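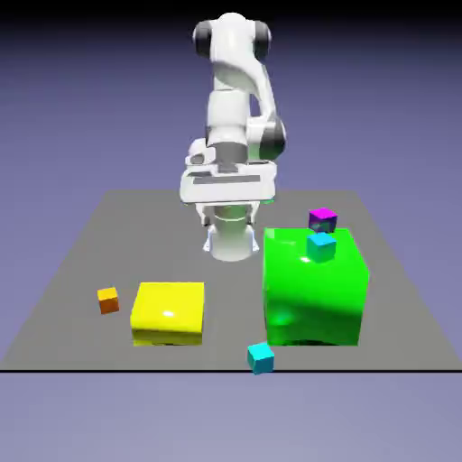 Sim cell at reset, arm parked over its base

Sim arm clips stacked cubes on the way out of home

terkum_40
Same start pose every run. Gripper clears the stack at home, then dips on the first move and knocks the top cube. Tried slower speed, no diffrence. Where do I fix this?

Pivomdale
Add a waypoint straight up before any sideways move. Also check your tool length — mine was 6 mm short after an update.

bumthorpe2
reinstall it, worked for me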